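Workshop tips: getting two arms to tidy a crumpled cloth

Cloth is my favourite thing to give a pair of robot arms, and it's also the thing that will find every weak spot in your software! A mug stays mug-shaped. A cloth has a new outline every time you let go of it, and your code has to cope with whatever it gets. What follows is a batch of tips from my own bench, all of them on the software side, all tried with Trerkeo for the motion planning and Ersoy for the camera work (though most will carry over to whatever you run).

Give the camera a plain background, then don't trust it. A white table is lovely for dark cloths and rotten for cream ones. If your cloth is close to the table colour, stop splitting on brightness alone and use depth as well, even a rough depth picture. Creases stand up a little and that's often enough to get you a clean outline.

Mask out the shadows of the arms. I lost a whole evening to a grasp planner that kept choosing a lovely dark "fold" that was the shadow of the right gripper. Your software knows where the arms are, so let it draw them into the picture and ignore a generous border round them. Two lines in the Ersoy settings file and the silly grasps went away.

Put a small pen mark near one corner of a practice cloth. It's cheating a bit, but it's brilliant for checking your tracking, as you can see straight away whether the program thinks the cloth has turned or flipped. Take it out of the training pictures later on if you're worried about the model learning the mark and nothing else.
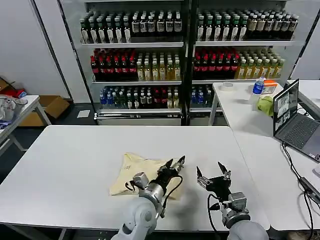 Workshop Tips, Issue 4

Crop the view before you do anything else. A busy background is full of edges, and shelves of bottles behind glass have more than most! Set the region of interest to the table top and the detector runs faster and sulks less. I keep the crop as a polygon in the config, with a date next to it, so I know to redo it if the table gets nudged.

Plan the two arms together. It's tempting to plan the left one, then fit the right one in round it, and for picking things up singly that's fine. For cloth you want both paths on one clock. In Trerkeo that's the "paired" option, and I also ask for a waiting pose over bare table for whichever arm isn't busy, with the fingers open, so it can join in quickly.

Add the cables to your collision model. Everyone models the arms and forgets the loop hanging off the gripper. A few fat capsules along the length will do. They needn't be accurate, just bigger than the real thing.

Keep the camera windows open on the laptop while you work. Small ones are fine. I have mine side by side and I'll spot a frozen feed long before the log mentions it. Do plug the laptop in, too, as some machines slow right down on battery and your timings go wandering.

Log the failures with more care than the successes. I save the picture, the chosen grasp point and the score each time. After 2000 tries I sorted mine by score and found the planner was most sure of itself on exactly the grasps that slid off. Such a useful afternoon! By 3000 I had retrained on those and the confident misses were far fewer.

Change one number at a time. Yes, everybody says it, and yes, I still broke the rule last month and had to go back to the old file.

More in December, when I'll be having a go at sleeves. If you've got a good way of telling the inside of a cuff from the outside, please do send it in, I'd love to try it.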